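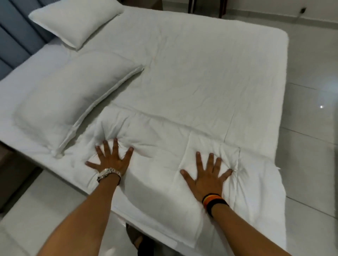

Notes from the interfaith evening in Guminthorpe (a thread, sorry, it's long)

1/ So I went along to the open evening on young people and faith in Guminthorpe last night. 40 chairs out, every one taken, and a row of us stood by the radiators. I got a radiator, so no complaints!

2/ The first talk was by an imam who works with sixth formers. His main point was that teenagers bring their hardest questions to whoever has time for them, and a lot of mosques and churches are shut by the time school's out.

3/ Next up was a Methodist youth worker who runs a drop-in at the Fora centre. It started with 3 lads and a kettle. They get 17 most weeks now, from all sorts of families, and the rule is you can ask anything as long as you stay for the answer.

4/ Best bit for me was the Q&A. A woman near the front asked why these evenings are always full of people who already get on. Bit of a silence after that one. The imam said he'd been asking himself the same thing on the bus.

5/

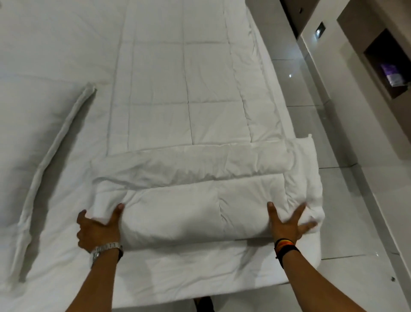
Duvet folded, comforter underneath. Getting there.

6/ Right, back to it. Food was lovely (samosas, and a lemon cake I went back for). Tea was 99p a cup and it all goes to the drop-in.

7/ Next one's in November, same hall, 7pm, on fasting and Lent. I'll post the link when they put it up. Come and say hello, I'll be the one by the radiator again.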